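四月 朝

六時前に目が覚めた。窓を開けたら、まだ少し寒い。昨日の雨で道の端に花びらが溜まっていて、車が通ると貼りついたまま動かない。食パンを一枚焼いて、残っていた南瓜の煮物と食べた。妙な組み合わせだが悪くなかった。コーヒーは豆が切れていたのでインスタント。

今日は作業部屋の拭き掃除と決めていた。先週から机の上がざらざらして、紙を置くと裏に灰色の跡がつく。天井の鉄骨から落ちてくるのだと思う。あそこは白く塗ってあるから下から見るときれいに見えるが、脚立に上がって上の面を指でなぞると真っ黒になる。去年の秋に一度やったきりだった。

荷物は、古いマイクロファイバーの布を八枚、バケツ、中性洗剤、ゴム手袋、脚立の滑り止め、おにぎり。布は家で洗って乾かしておいたもの。柔軟剤を入れると水を吸わなくなるので、入れずに洗う。前に一度忘れて入れてしまい、その布は今でも水をはじく。

ホンダの軽で出た。三十分かからずに着いた。途中の橋の工事はまだ片側通行のまま。信号待ちのあいだにラジオで天気予報を聞いた。昼から晴れて、夕方に風が出るという。洗った布を外に干すなら昼のうちだと思った。

午前

パラスキヴァ・オヌさんが先に来ていて、窓を全部開けてくれていた。彼女は字を書くときは名字を先にしたり後にしたりするので、名簿に二人いるみたいになっている。みんなパラさんと呼んでいる。

分担を決めた。私が高いところ、パラさんが棚と床。脚立を奥から順に動かして、鉄骨の上の面を拭いていく。乾いた布で先に埃を取ってから、濡らして固く絞った布で仕上げる。いきなり濡れた布で拭くと泥になって筋が残る。去年それで二度手間になった。

蛍光灯は、消して冷めるのを待ってから管の表面を拭いた。奥の棚の上の小さいほうも拭いた。端のほうに虫が入っていた。もう一度点けると、拭く前より明るい気がする。気のせいかもしれない。

煉瓦の壁は拭かない。布が引っかかって毛羽が残るだけなので、柔らかい刷毛で上から下へ払う。色の濃い煉瓦が少し引っ込んでいて、その段のところに埃が溜まる。一段ずつやっていくと首が痛くなる。コンセントのまわりは乾いた刷毛だけにした。壁だけで五十五分かかった。時計を見て驚いた。

パラさんは棚の中身を全部床に出して、そのまま中身を読み始めてしまった。古いカタログが出てきたらしい。ドルヴァノという会社の工具の冊子で、もう何年も注文していない。捨てるかどうか聞かれたので、捨てていいと答えた。少ししてから見たら、まだ手に持っていた。結局、表紙の写真がいいからと言って持って帰ることになった。

雑巾のすすぎ水は四回替えた。最初の水は本当に墨のようだった。流しに捨てるとき、底に砂が残った。

昼

おにぎりは梅と昆布。外の段に座って食べた。予報どおり晴れて、日なたは上着がいらない。パラさんは豆の煮込みを瓶に入れて持ってきていて、少し分けてくれた。ディルが入っていて、豆は柔らかかった。作り方を聞いたが、一晩水につけて、あとは待つだけだと言う。待つ時間を聞いたら、柔らかくなるまでだと言われた。

猫が一匹、塀の上を通った。先月見たのと同じ猫かどうかはわからない。

グンダウの話になった。パラさんが前に住んでいた町で、そこの作業場も煉瓦で、冬は壁が冷えて手袋をしたまま仕事をしたそうだ。ここの壁はまだましだと言う。私は二月にここで風邪をひいたので、そうは思わない。

食べ終わって、午前に使った布を洗って干した。洗濯ばさみが足りず、二枚は手すりに掛けた。

午後

低いところに取りかかった。白い戸棚の扉、取っ手、横の面。取っ手の裏側に一番汚れがついていた。指が触るところなのに、普段は目に入らない。洗剤を薄めて拭き、水拭きをして、乾いた布でもう一度拭いた。

白い天板の丸いテーブルは、水拭きだけで落ちる汚れと落ちない汚れがあった。落ちないのはたぶん去年の接着剤で、爪でこすってもだめだった。プラスチックのへらを寝かせて少しずつ取った。天板に傷をつけたくないので、金属のものは使わない。二十分ほどかけるつもりが、もっとかかった。縁の丸いところは布を指に巻いて沿わせると早い。黒っぽい脚のほうは埃が目立つだけで、一度拭いたら済んだ。

赤い板は、上に載っていた紙をどけてから拭いた。縁の白いところだけ手垢で黒くなっていた。ここは消しゴムのほうがよく落ちる。

青い布が一番よく働いた。濃い青なので汚れが見えにくく、まだ使えると思って使い続けてしまうのが困る。端がほつれてきて、糸が長く垂れている。切ろうとしたらまたほどけそうなのでやめた。縫うほどのものでもない。次に来るときは白い布も混ぜて、汚れ具合がわかるようにしたい。
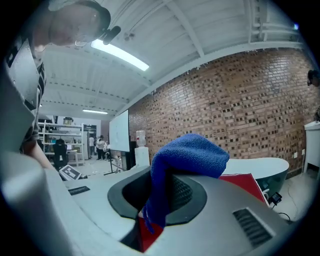 夕方

三時過ぎに大体終わった。床は最後に奥から出口に向かって拭いた。床のコードは一度巻いてよけて、拭いてから戻した。去年はよけずにやって、コードの形に汚れが残った。

干した布を取り込みに行ったら、手すりの一枚が下に落ちていた。予報より早く風が出たのだと思う。洗い直すのが面倒で、そのまま袋に入れて持って帰った。

パラさんに、棚の一番下の箱はどうするのかと聞かれた。キュビエと書いてある箱だ。中身は先代が置いていった蝶番と、何に合うのかわからない鍵。錆びていないものだけ残すことにして、選ぶのは次にした。床に座ってしまうと、もう立ちたくなかった。

次までに買うもの。ゴム手袋（右手に穴があいた）、白い布、刷毛の小さいの、洗濯ばさみ、コーヒー豆。豆は家の分。

帰りの道は混んでいた。橋のところで長く止まった。運転しながら肩を回したら右だけ音がした。脚立の上で右手ばかり使ったせいだろう。明日は左も痛くなるかもしれない。

夜

風呂に長く入った。爪の間の黒いのが取れない。石鹸と歯ブラシでこすって、半分くらいは落ちた。

夕飯はうどん。葱と卵だけ。食べながら、戸棚の上の面を拭き忘れたことに気がついた。脚立を片づける前に見たはずなのに、壁のことばかり考えていた。パラさんに連絡したら、自分も忘れていたと返事が来た。次は戸棚の上から始める。

布はもう一度洗濯機に入れた。今度も柔軟剤はなし。青いのは糸が絡まないように網に入れて、ほかのと一緒に回した。脱水が終わるまで起きているつもりで本を開いたが、二ページで目が閉じかけたので、先に歯を磨いた。

豆の瓶を返すのを忘れて持って帰ってきている。洗って玄関に置いた。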